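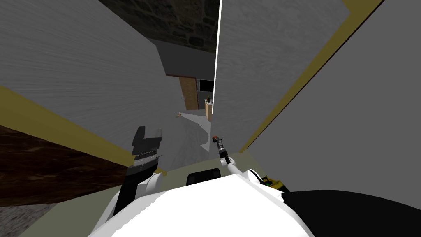

*Corridor render, gray walls with olive-yellow trim.*

# About Vustico

Vustico measures noise in buildings and writes down what we find. We have two offices, one in Lamton and one in Tulent, and we work mostly for tenants' groups, small landlords, clinics, schools and the occasional hotel that has read one too many reviews mentioning the elevator.

We don't sell foam, panels, curtains, rugs, door kits, special paint or white noise machines. People ask. A fair number of calls to the Lamton office begin with somebody wanting a price on acoustic foam, and we tell them that foam stuck on a bedroom wall will make the bedroom sound a bit duller and will do next to nothing about the neighbor's television. Some of them buy the foam anyway, from someone else, and then call back.

## How we got here

The company started with a bad report. A building in Lamton had commissioned a noise survey after years of complaints, and the survey came back with a glossy cover, a page of logos, 25 pages of charts and a recommendation to purchase a ceiling product made by the firm that had done the survey. The charts were fine. They had been taken in the middle of the day, in a stairwell, when the complaints were about bedrooms at night.

We were tenants in that building. We had enough training between us to know what was wrong with the thing, and enough irritation to redo it. Our version was three pages long. It said that most of the trouble came through the gaps under the apartment doors and from a pump bolted straight to a concrete slab. The ceiling product was never mentioned again.

That is still more or less the business.

## What we doubt

We have been called negative, including once in a letter that we keep on the wall by the kettle. We would say we've read a lot of brochures. A few claims come up so often that it saves time to give our view of them up front.

**"Soundproof."** We don't use the word in a report. A wall lets less sound through or more sound through, and how much depends on the pitch of the sound and on how the wall meets everything around it. If a seller uses the word without a test result behind it, ask for the result. If the result was measured on a sample in a lab, ask what happens once there's an outlet box cut into it.

**"Blocks up to" any number of decibels.** The words "up to" are carrying all the weight. Usually the figure is the best result, at the kindest pitch, and bass will go through as before.

**Phone apps.** They have their uses. An app can tell you that one room is louder than another, if you use the same phone and hold it the same way. We wouldn't take its number into a dispute with a landlord, and we have seen what happens to people who do.

**Plants.** No.

**Our own line of work.** A noise survey can be made to say a good deal, depending on where the meter goes and when. Ours could too. For that reason every report we send has the meter positions marked on a plan, the start and stop times, the weather if a window was involved, and a plain list of what we didn't measure. If another firm wants to come in after us and repeat it, they'll have what they need.

## Doors, mostly

Clients expect us to talk about walls. We end up talking about doors. You can spend a large sum on a wall and hang a light door in the middle of it with daylight showing underneath, and the wall may as well have stayed as it was.

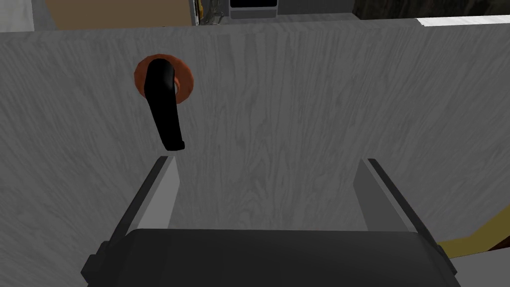 A heavy door leaf helps. Seals that touch all the way around help more, and they are cheap, and they wear out. We've tested doors that were rated very nicely on paper and fitted by someone in a hurry, with the bottom seal hanging clear of the floor. The paper rating stayed in the client's file and the noise stayed in the hallway. Before you replace a door, close it at night with the hall light on and look for the light. It costs nothing and it will put us out of a certain amount of work.

Latches matter too. A door that doesn't pull tight against its stop will leak, and in long hallways the bang of doors closing is often what people are complaining about in the first place, even when the form says "voices." We have learned to be careful with forms. People are good at knowing they were woken up and less good at knowing by what.

## How a job goes

You write to us and describe the problem in your own words. Please don't tidy it up. "A sort of hum that gets into the pillow" is more useful than "low-frequency noise," and we'd like to hear it before anyone has told you what it is.

We reply with questions, and sometimes with the opinion that you don't need us. If you do, we come out, listen first, and measure at the hours when the trouble happens. That can mean very early mornings. We charge a flat fee for a home and a daily rate for anything larger, and the fee is the same whatever we find. We take no commission from builders or suppliers. We've been offered it in several polite forms, including a weekend conference with a boat.

The report comes in ordinary sentences with the tables at the back. If the honest finding is that the noise is within the normal range for the building and you are tired of your neighbors, the report will say the first part.

## Lamton, Tulent and the Bùi rooms

The Lamton office is on the second floor above a tire shop, so we know something about impact noise. Tulent is smaller and keeps shorter hours. Visits to either one are by appointment.

We also rent the Bùi rooms in Lamton for our evening talk, Noise 101, which is free and runs every March. It covers how sound gets through a building, how to read a product sheet and how to keep a noise diary that another person can follow. It's a dry evening and we make no promises about the chairs. Bring a product sheet if you have one, and we will go through it line by line with the room.

## What we can't do

We can't make anyone turn the music down. We don't give legal advice, and a report from us won't by itself win a dispute. We don't measure aircraft or highway noise for planning cases. There are firms set up for that with better equipment for being left out in the rain.

We also can't promise a cure. Some older buildings have floors that pass on every footstep, and the only repair that works involves taking up the floor in an apartment that isn't yours. We'd sooner say so at the start and lose the job.

## Getting in touch

Email is best. Tell us which city you're in, what floor you're on, what you hear and when you hear it. If you already have a report from somebody else, attach it, including the pages with the charts.

*Page last revised December 15, 2019.*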